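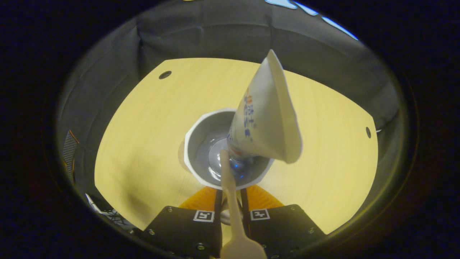
Pludska is a software package for planning and controlling the motion of robot grippers that handle light, easily deformed objects. It was written at Ostside, a small robotics software company in Hastmont, and grew out of an internal tool for sorting demonstration recordings. Its planner works from contact states, meaning short labels that say which surfaces may touch at each stage of a task. A paper cone with its wide mouth tilted down over a white bowl, with a glass dish inside the bowl, needs several such labels: cone and glass, glass and bowl, bowl and table. Each label carries limits on force and speed, and the planner may not move to the next stage until the limits of the present one are met.

Architecture

The package is divided into a perception module, a planner and a controller. These run as separate processes and exchange messages over a shared bus called Macedo, which can also be installed without the rest of the package.

The perception module estimates the position of the gripper fingers from square printed markers, one on each finger. When a marker is hidden, the module keeps the last known position for up to 8 camera images and then reports the finger as lost. Clear glass is handled by a separate routine that looks for rims and bright reflections, as depth readings through glass are often wrong. Paper is stored as a coarse mesh that is allowed to bend.

The planner runs at 20 updates per second. It searches a table of stored motions for one that fits the current contact state and adjusts it to the measured positions of the objects. The controller runs at 100 updates per second and can stop a motion without waiting for the planner.

Recordings and replay

The reference set supplied with the package holds 2328 recordings, all of tabletop tasks. A replay tool shows the camera view beside the contact labels and lets the user correct a label by hand. Corrected files are saved under a new name, and the original is left unchanged.

Limitations

Pludska does not model liquids or powders. Thin sticks and loose cables that cross in front of an object can split its outline in two, and the perception module may then report two objects. Wide-angle lenses must be calibrated before use.

See also

Motion planning
Grasp planning
Fiducial marker
Deformable object manipulation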